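From: Khadija Benkirane
To: teleop-users list
Date: 15/01/2018
Subject: Re: [teleop-users] folding demos, how long should each one be?

On the Plovholm list archive page, Seixas wrote:

> We're collecting towel folds by remote control and I can't get two
> operators to agree on anything. One does the whole fold in a single
> go, the other stops and starts and re-grabs the corners. Do people
> throw away the ones with re-grabs? We have 335 kept so far and I'd
> hate to bin a third of them. Also, does anyone else find the last
> fold much harder than the first?

Hi Seixas, hi all,

Please don't bin them! We did exactly that in August and I'm still cross about it. We'd recorded 803 folds on the Plurnero setup and I went through with a very strict eye, chucked out everything with a fumble in it and ended up with 424 lovely smooth ones. Trained on those, the arms folded beautifully right up until a corner slipped, and then they carried on folding thin air (quite funny the first time, less so by the afternoon). There was nothing in what we'd kept that showed them how to go back for a dropped corner. I put the fumbled ones back in, apart from the ones where the operator had plainly given up, and it got a lot better at rescuing itself.

What I do throw out is dithering. If somebody hovers over the cloth for ages deciding which end to go for, that goes, or at least I trim the front off it. We now let people have a practice go with their own hands before they touch the controls, and the hovering has mostly stopped.

On the last fold, yes, same for us. Once the cloth is in a long strip you've got several layers to keep hold of and the top one loves to slide. My operators like to hold one end down and do the fiddly bit with the other hand, and I've stopped telling them not to. The only thing I ask is that they keep the strip well up the table so the near half stays free for the next move.
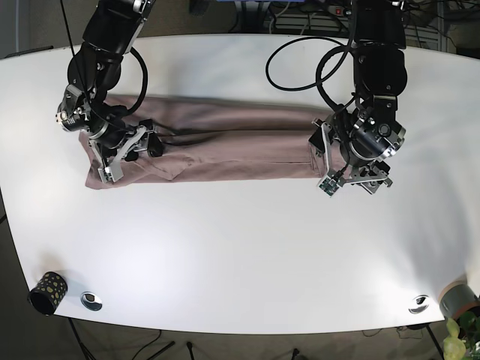
Pink cloth folded lengthwise, one gripper at each end.

As for two operators with two styles, I'd keep both but write down who did which. We didn't for the first batch and it was a pain to untangle later. Ours still argue over whether you smooth the cloth before or after you fold it, and I've left them to it.

Two things I'd love to hear back on. Do you reset the cloth to the same spot every time, or just drop it? We drop it, but I do wonder if we drop it a bit too nicely. And has anyone tried the Zeden hand controllers for this? My wrists are complaining about the ones we've got and I've only heard about them second-hand.

Happy to send my sorting notes off-list if they're any use, they're very scruffy.

Cheers,
Khadija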